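Laundry Room and Water Use: Frequently Asked Questions

What does this page cover?

This page covers the shared laundry rooms at Gundale and Brevwood: machine settings, detergent dosing, water hardness, drains and fault reporting. It does not cover washers installed inside individual apartments. Those are dealt with in the appliance section of the lease.

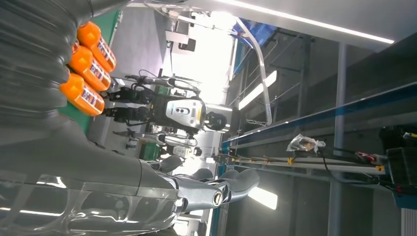 How much detergent should I use?

Use the dose printed on the package for soft water and a medium load. Most packages list several doses; the lowest one normally applies to both buildings. Excess detergent does not improve cleaning. It raises the foam level, which triggers an extra rinse on the front-loading machines and extends the cycle by 9 minutes.Is the water hard or soft?

Soft. Both buildings are fed from a central softener in the Brevwood basement, and water at the laundry taps is tested every May. Separate softening tablets are unnecessary. If you notice white deposits on dark fabric, the usual cause is undissolved powder from a short cold cycle.

Can I use powder?

Yes. Put it in the left compartment of the drawer, never directly in the drum. Liquid goes in the same compartment with the plastic flap lowered. If the flap is left up, liquid runs through to the drum before the wash starts, and most of it is lost in the first drain.

What is the maximum load?

The drum should be no more than three-quarters full of dry items. Comforters and rugs are limited to the large machine at Gundale. Rubber-backed mats are not permitted in any machine -- the backing breaks down and blocks the pump filter.

Which temperature should I select?

Cold is adequate for lightly soiled colors. Warm is suitable for most everyday loads. Hot should be kept for towels, bedding and items that have been in contact with illness. The hot setting draws from the building supply and then heats further in the drum, so it takes longer in the early morning, when the supply line is cool.

Why does the machine stop with water still in it?

The drain has not cleared within the time allowed. Select "Drain/Spin" once. If the water remains after 5 minutes, leave the door closed and report the fault. Do not open the filter panel at floor level.
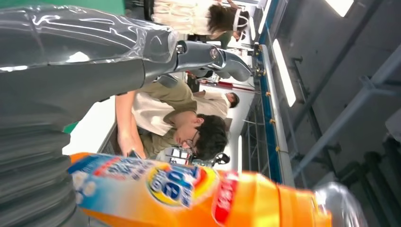
A machine that has stopped this way will keep its door locked until the level sensor reads empty. Switching it off at the wall does not release the lock and clears the fault code, so the technician has to run the cycle again to find the cause.

How do I pay?

By Kanaujia card. Cards are loaded at the terminal beside the mailboxes, up to a balance of $50. The terminal does not give change or refunds. A cycle that ends in a fault code is credited to the card automatically the next time it is inserted.

How long may I leave items in a machine?

Remove them when the cycle ends. After 32 minutes, other residents may move finished laundry to the folding table. Management is not responsible for items moved in this way.

Why do my clothes smell after washing?

The common causes are overloading, repeated cold washes and leaving damp items in the drum. Run one hot cycle with the same load and dry it fully. The machines themselves receive an empty hot maintenance cycle overnight -- please leave the doors ajar when you finish.

Who services the machines?

Foltbridge, under contract. Residents should not call the company directly, as visits are scheduled by the building office.

How do I report a fault?

Send the machine number, the code on the display and the time to Brijesh Grewal at the building office, or use the form in the lobby. The machine number is on the plate above the drawer.

Last revised Apr 10, 2018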